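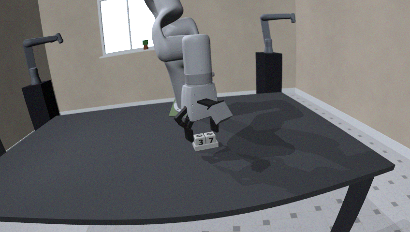 Large table, matte charcoal top.

Eltden Furniture Fair, Saturday, August 31, 2019

We drove to Eltden to look for a dining table and some chairs. The fair is in the old market building and the hall behind it. Tickets were 12 dollars at the door, and parking was free in the field across the road. We got there shortly after opening and had no trouble finding a space. By noon the line of cars went back to the bridge.

The front building is mostly small makers. Chairs, stools, a lot of cutting boards. Nostum had the biggest stand, with a row of oak chairs you could sit in for as long as you wanted. I liked the low-backed one, but the seat was hard after a few minutes. They sell a pad for it at extra cost. Their price for a set of six was 2000 dollars, delivery in February. We took the leaflet and moved on.

Eberhard had benches and one extending table. The leaf is stored under the top and takes two people to lift out. The man at the stand let us try it. It stuck a little on one side. He said it would loosen up with use, and maybe it will, but I would want to see an older one first.

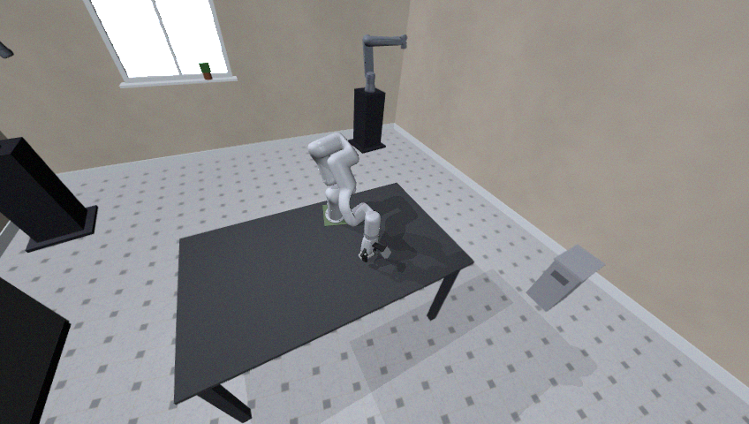 We have gone back and forth for months on how big a table our kitchen can take, and the fair did help with that. Our old table is light pine and sits against the wall, so we only use three sides of it. I had been set on something dark, and on getting it out into the middle of the floor. A big dark gray rectangle in the center of a tiled room is close to what I had in mind, and seen from high above it takes up a lot of the floor. Our kitchen is tiled too, and it is not a large one. We will mark out the size with tape before buying anything.

Lunch was soup and bread in the yard. The soup was good. There were not enough places to sit, which is odd for a furniture fair.

In the afternoon we went through the back hall. Kaltora makes finishes, and they gave a talk on looking after matte tops. The main points were to wipe up oil right away, use a soft cloth, and stay away from anything sold as polish. They had test boards with coffee and wine marks on them. I bought a tin of their cleaner for 17 dollars.

The last stand we looked at had lamps and rugs. One rug was 592 dollars and we left it there. We were back at the car by four. The Nostum leaflet is on the fridge, and the offer on the chairs runs until the end of next month.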